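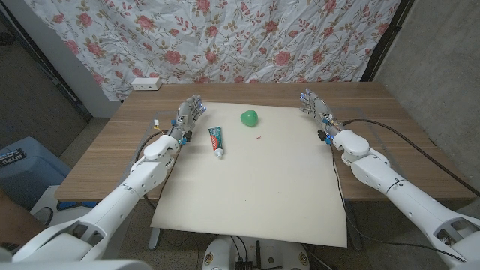
Photo: Ludivine Huet

Papers > Household Studies > Shared Homes > Section 5

5. Small goods and the shared shelf

We come now to the part of the study that gave us the most pleasure to write, and which, we must admit, we had very nearly left out. When Elfriede Schmieder first drew up the diary sheets for the Wirthorpe households, the page for small goods was tucked in at the back, after rent, heating and the weekly shop. We expected a line or two from each home. What came back was page after page of careful, sometimes quite heated writing on soap, matches, bin bags and, above all, toothpaste.

By small goods we mean things that are cheap to buy, used a little at a time, and kept where everyone in the home can reach them. The ordinary toothpaste tube (Figure 2) meets all of these tests, and it has a further quality that makes it useful to us: it is very hard to say how much of it is left. A loaf of bread shows plainly what has been taken from it. A tube can be pressed and rolled for days after everyone has agreed that it is finished, and in the diaries the question of when it is finished turns out to be a question of who should go to the shop.

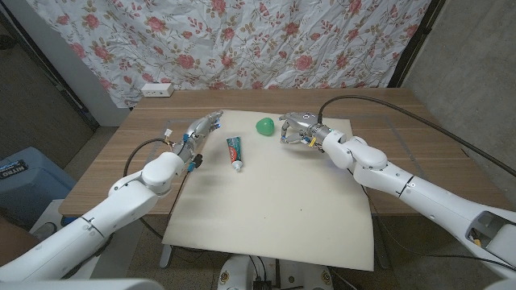 Figure 2. Tube of toothpaste lying on a cream-coloured board.

We asked people in nine homes to keep their diaries through July, and between them they handed in 200 entries on small goods. Two patterns came up often enough to be worth setting out at some length. In the first, which we call turn-taking, each person buys the next one when the last has run out. Everybody described this as the fair way, and we were told so with great warmth, but only two homes kept it going to the end of the month. In the second, which we call drifting, one person slowly becomes the buyer without ever having been asked. That person was usually the one who got up first in the morning, and so the one who met the empty tube.

Drifting did not always cause bad feeling. Several of these early risers were rather proud of the job and would have been sorry to lose it - one wrote that she liked choosing the flavour and did not much care who paid. Where there was bad feeling, it had less to do with the money than with not being thanked, a point that Theerawat Saengthong has made before us in his study of lodging houses in Grallari.

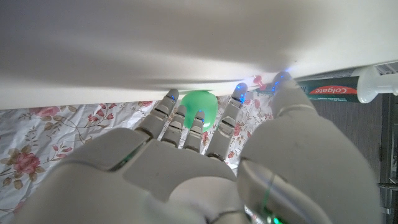 The same two patterns held for bedding, though more weakly. Sheets and quilts were nearly always bought by the person who slept in them, and they only became shared goods when a guest was expected, at which point the whole home would go looking for a clean set and find, quite often, that everyone's spare had been lent to someone else. We have kept these entries apart from the rest, as a quilt lasts for years and a month of diaries can tell us very little about how it is replaced.

We should add a word of caution. Five of the nine homes were made up of people who had been friends before they moved in, and friends may well forgive an empty tube more readily than strangers do. Surachet Prasertsri is now reading the diaries from Hemmin with this in mind, and we shall return to his early findings in Section 6.

Related papers
Who Buys the Milk? Turn-taking in Hemmin Kitchens
Lodging Houses in Grallari: Thanks, Favours and Rent
Keeping a Household Diary: Notes for Researchers
The Spare Room and Its Guests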